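Home / Shop / Optics / Westero fibre bench kit

Westero Fibre Bench Kit: see how light carries a signal
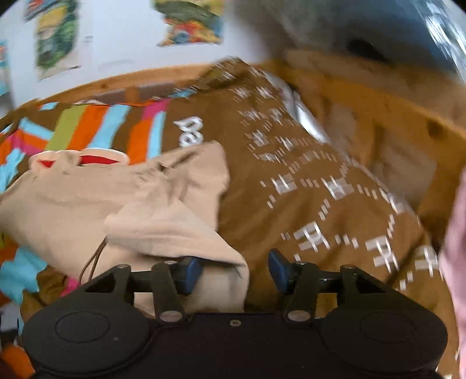

I started selling this kit because I got fed up with trying to explain fibre optics using a torch and a bit of bent hosepipe. It's a proper little bench link: you talk into one end, your voice gets turned into flickers of light, and it comes out of a speaker at the other end of 20 metres of fibre. I still grin every time!

What's in the box: the sender board, the receiver board, the reel of fibre, a spare laser diode, a strip of polishing film and a printed booklet with 7 experiments. My favourite is the one where you wind the fibre round a pencil and hear the signal fade (lots of light leaks out at a tight bend, and you can watch the meter drop as you go).

The boards are made by Varela and the fibre is from Tridutex. I tried a cheaper reel last March and sent the whole lot back, it was so cloudy.

A few things people ask me. It runs off USB, no batteries. The laser is low power and stays inside its housing, but please don't take the cap off and peer in. You can add a longer reel, and I've had a decent signal through about 200 metres, though the voice does get a bit thin by then. And no, it won't speed up your broadband (sorry, I do get asked).

Schools can borrow a demo set from my workshop in Urnton before buying. Drop me a line with your dates and I'll see what's free.

In stock. Booklet last updated 1/12/19.

Add to basket | Spare fibre | Ask me a question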